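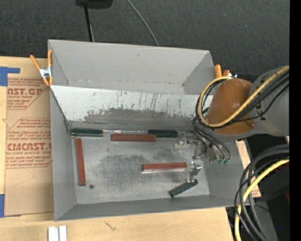 Gray bin on the workbench, with wear on the white panel and scuffs on the floor.

Reviews > Workshop > Storage > Bins and Totes

Posted Friday, September 29, 2023
By the Piltcombe Workshop Desk

Bemow Lidded Tote, 19-Gallon: Review

The Bemow tote is sold as a garage bin that can take real weight. We bought two in January and used them for hand tools, paint cans and, through most of the spring, wet garden gear.

The body is stiff. Loaded with paint, the long sides bow a little but the handles stay put, and you can carry it across a yard without the rim digging into your fingers. The older Visteddale tote we used before cracked at one handle in its second winter. The Bemow has thicker plastic there and a rib underneath.

The lid is the weak part. It snaps down well at the short ends and poorly along the middle, so rain gets in if the tote is left outside. We ended up putting a strap around ours. Bemow sells a replacement lid with a gasket, part 789, but it costs almost half as much as the tote itself and we did not buy one.

Stacking is fine up to three high. The feet sit in a groove in the lid below, and a full stack did not shift when we bumped it with a mower. They do not nest well when empty — the walls are too straight — so plan on giving them the floor space.

Cleaning takes a hose and a stiff brush. Dried latex paint peeled off the inside in sheets. Oil stain did not come out.

If you need a watertight box, the Nigatu trunk is better and heavier. For a dry garage or basement the Bemow is good value, and we would buy it again on sale.

Rating: 4 out of 5

Contact us | © 2023 Piltcombe | Back to top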